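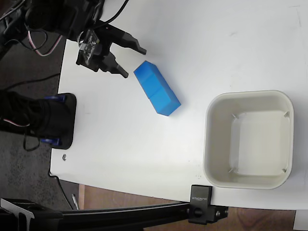

Do Episode Blurbs Tell You What Happens?
Media Studies term project report
Seema Thakur and Seul-gi Gil
Instructor: Reet Kļaviņa
Submitted 10/05/2024

1. Why we did this

Streaming services put a sentence or two under every episode. Our course reader says these blurbs "orient the viewer." We had doubts. Both of us have sat through an episode waiting for the thing in the blurb and got it in the last minute, or got a different thing. We wanted to know how often the blurb matches the episode, and we picked one show so we could finish before the deadline.

2. The show

Hodura is a time travel drama set in a port town called Roltau. A harbor clerk, Yoon, finds that the tide tables in her office are a year ahead of everyone else's. There are 20 episodes over two seasons. Seul-gi had seen it before and Seema had not, which we thought would balance out. We are no longer sure it did. Seul-gi remembered the ending and kept marking blurbs as "clever" that Seema marked as plain wrong.

3. Method

We each read the blurb first and wrote down what we expected. Then we watched the episode and wrote down what happened in it. We put the blurb into one of four groups: accurate, accurate but only for the opening, misleading, and too vague to judge. When we disagreed, Mal-soon Um, who was in our discussion section, read both sets of notes and decided.

The weak point is the last group. "Yoon faces a choice that changes everything" fits any episode of any show. We went back and forth on whether to call that accurate. In the end we called it vague, and a different pair of students could fairly do the opposite and get a nicer result for the people who write these things.

4. Results

Only 6 of the 20 blurbs were accurate for the whole episode. Most of the others described the first scenes and stopped. We had expected that to be a way of avoiding spoilers, but it doesn't hold up. The blurb for the season one finale gives away who has been changing the tide tables, and the blurb for the quiet episode in the lighthouse, where there is nothing to spoil, tells you almost nothing.

The word "must" turned up all over the place. Yoon must trust an enemy, Yoon must go back, Yoon must decide. In the episode where she "must trust an enemy," she doesn't trust him, and he leaves on a ferry before the opening titles.

5. Asking viewers

We posted a short survey on Skuten, the campus message board, in September and got 51 replies. We asked if people read the blurb before pressing play. Most said they did, sometimes. We don't put much weight on this. People who answer a survey about episode blurbs are probably people who read episode blurbs, and we had no way to check what anyone does at home. One reply said the blurbs were only useful for finding an episode again later. That was the most convincing thing we read all term, and our survey hadn't asked about it.

Deok-su Oh, another student in the section, suggested collecting 1,000 blurbs from many shows and counting words by computer. It would give bigger numbers. It would not say whether the blurbs were true, and for that somebody has to watch the episodes.

6. What we can claim

For this one show, the blurbs are a poor guide to the episodes. We can't say if that is normal. We also can't say who wrote them, or whether the writer had seen a finished cut, although the ferry episode makes us wonder.

If we did it again we would use two shows, neither of us would have seen either one, and we would settle the rule for vague blurbs before watching. Our expectation notes and the full group table are in the appendix. Episode 14 is listed twice there, as we changed our minds and kept both versions.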